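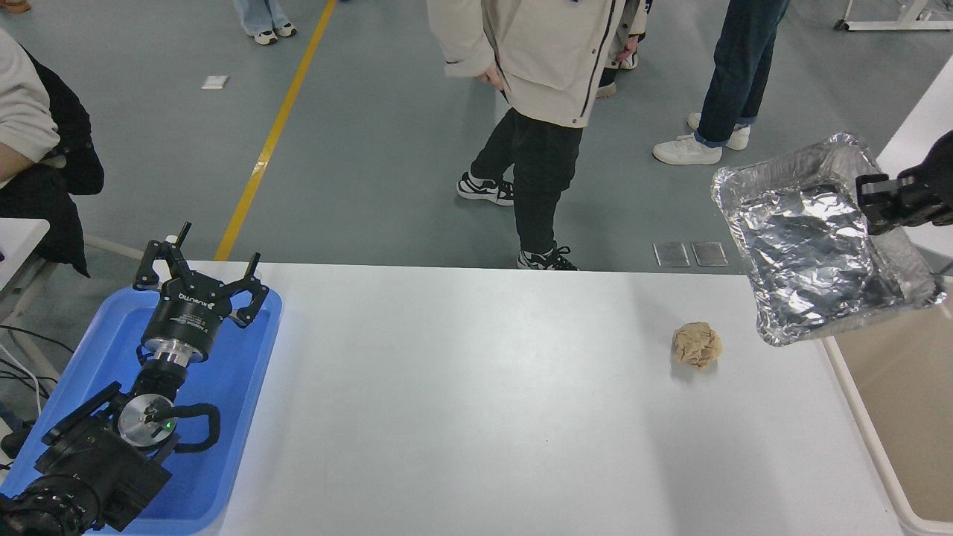

Foil-lined tray and crumpled tan paper on the white table

Skukholm plastic-free toiletries project: progress to the end of April

Prepared by Sumaiya Thambiah for Ursina Baumgartner, Moradi Fund

We said we would test whether shampoo bars labelled "ocean-friendly" deserve the name. So far I would not put my own name to the claim.

Of the 30 households signed up in Skukholm, 5 have dropped out, mostly over hard water and sticky hair. The rest are still filling in their diaries, though Farhad Ebrahimi thinks people report what they feel they ought to. I agree with him.

Bredard sent its full ingredient list promptly. Varnomov sent a leaflet with a turtle on it. We have asked twice for the test results behind the word "biodegradable" – no reply yet. Two of the wrappers sold as compostable are still whole in Zuzanna Zawadzka's heap, and she turns it every Saturday.

Spending is on budget apart from postage. We ask to move the money set aside for the launch event into lab fees, as there is nothing we could fairly launch. Sepehr Mohammadi will send the revised budget separately.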